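Zomik Nolow CPU cooler review: quiet, cheap, fiddly

So I finally swapped the stock cooler in my desktop for the Zomik Nolow, and wow, my office is a different room now! The old fan howled every time I opened a big spreadsheet (Lorraine could hear it on calls).
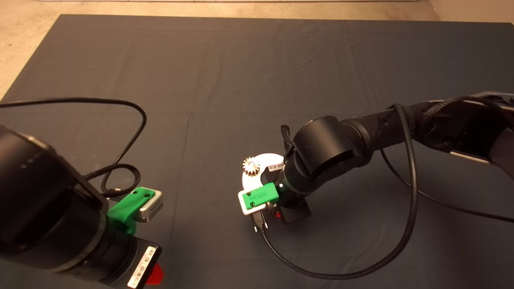
Page last changed: December 30, 2025

Mounting it took me two tries. The backplate screws are tiny and the manual is one folded sheet with drawings I couldn't make sense of. Once it was on, though, I ran games all evening and the fan never went past 2800 rpm. 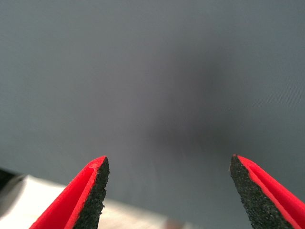 The clip-on fan does sit close to the first memory slot, so tall sticks won't fit under it. Mine are short and I got lucky. I'd give it four out of 5, and I'm putting another one in my brother's machine in February.

Kane Pirihi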